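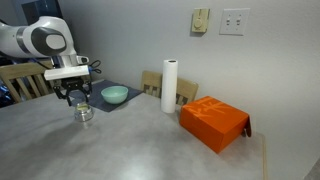

Workplace Relations Forum: Requests to change rostered hours at Grotavgate

Search this board Enter keywords Go

Posted December 14, 2018 by Viltbridge_Delegate

Members at the Grotavgate site have been advised that the ordinary span of hours will be altered from April. The notice proposes an earlier start and removes the afternoon loading now paid to 85 employees. Management's position is that the enterprise agreement permits the change after consultation. The delegates' position is that consultation requires more than a notice on the board and a single meeting of 17 minutes.

Members' views are sought on whether the matter should be notified as a dispute at this stage.

Reply from rosterclerk301

I would recommend caution. The consultation clause obliges the employer to give notice, to invite views and to consider them. It does not oblige the employer to agree. If a dispute is lodged before written views have been submitted, the first question asked will be why they were not.

Reply from Viltbridge_Delegate

The point is noted. However, the notice does not set out the effect on earnings, and several members cannot say what they would lose each fortnight. It is difficult to offer a considered view on a proposal that has not been costed.

Reply from longservice_W

I was employed at Wieczorek when a similar change was introduced there. The loading was withdrawn first and the discussion was held afterwards. Two years of correspondence followed and the loading was only partly restored. For that reason I do not share the previous poster's confidence in waiting. A dispute notification preserves the existing arrangement under our agreement while the matter is being dealt with, and that protection is worth having early.

Reply from rosterclerk301

With respect, the status quo provision in the Wieczorek agreement was worded differently. Ours applies to "work practices" and is silent on rates. Whether a loading is a work practice is arguable, and I would not wish members to rely on it without advice.

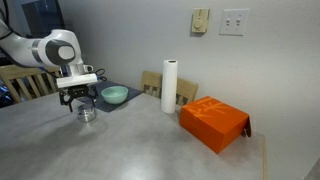 Tabletop with tin, placemat and bowl.

Reply from talon_user

May I raise a related matter. The rosters published in Talon already show the new start time for the weeks after the change takes effect. If a decision has been entered in the system, it is hard to see how the consultation can be regarded as open.

Reply from rosterclerk301

Talon generates forward rosters from a template, and a draft may be visible to staff before it is approved. I accept that it gives a poor impression. Members should keep a dated copy in any case.

Reply from longservice_W

A draft that every employee can read is a decision in my view - the label makes little difference.

Reply from Viltbridge_Delegate

Thank you for the contributions. The delegates will write to management requesting a costing for each classification and an explanation of the Talon entries. Members with caring responsibilities who would be affected by the earlier start are asked to put their circumstances in writing. Notification of a dispute remains under consideration and there is clearly no agreement on it here.

Reply from talon_user

Will casual employees be covered by the letter? Roughly 2 in every crew are casual and none received the notice.

Reply from Viltbridge_Delegate

Yes. Regular casuals are within the consultation clause and the letter will say so.

Last updated: December 2018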